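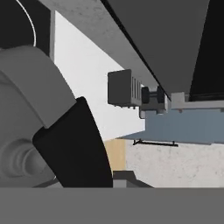

Unit Prices Should Follow the Package, Wherever It Is Sold

A shelf label in a grocery store carries two numbers. The large one is the price of the package. The small one, usually in a corner, is the price per ounce, per pound or per hundred sheets. The small number is the only one that allows a comparison between two packages of different sizes, and it is the one least likely to be correct, legible or present.

I spent part of September reading labels at two stores in Tidbridge, a Runum and a Tostano. The sample was 613 labels in dry goods, paper products and cleaning supplies. Of these, 309 gave a unit price in a measure that matched the products on either side. The remainder gave none, or gave one in a different measure from the item next to it.

The mismatches follow a pattern. Dish soap is priced per fluid ounce in one size and per quart in the next. Paper towels are priced per roll, per sheet or per square foot, depending on the brand. Dishwasher tablets are priced per tablet in the small box and per pound in the large one. A shopper can convert ounces to quarts in the aisle. Converting tablets to pounds requires a scale.

Most of this comes from how the data is entered. The supplier fills in a field for unit of measure when the item is first listed, and the store's label system prints whatever the field contains. Each supplier's choice is reasonable when looked at alone. The error appears only when two items share a shelf, and the supplier has no view of the shelf.

The remedy is a category table held by the retailer. Every item in a category gets one measure, and the supplier's entry is converted or sent back. Hollmann, the regional chain, runs its deli counter this way already, with everything by the pound. Extending the method to packaged goods would mean a table of 200 categories or fewer for a typical store that size. Type size should be settled at the same time. A unit price printed at a quarter of the height of the package price can't be read from a standing position on the bottom shelf.

Stores object that relabeling costs money. It does, once. Labels are reprinted every time a price changes, so a new table could be phased in with the normal cycle and reach most of the store within a few months.

Online listings need the same rule. Tostano's site lets a shopper sort 2,000 pantry items by price but offers no sort by unit price, although the figure is stored with each item and shown on its page. Sorting by package price puts the smallest package first, and the smallest package is often the most expensive way to buy the product.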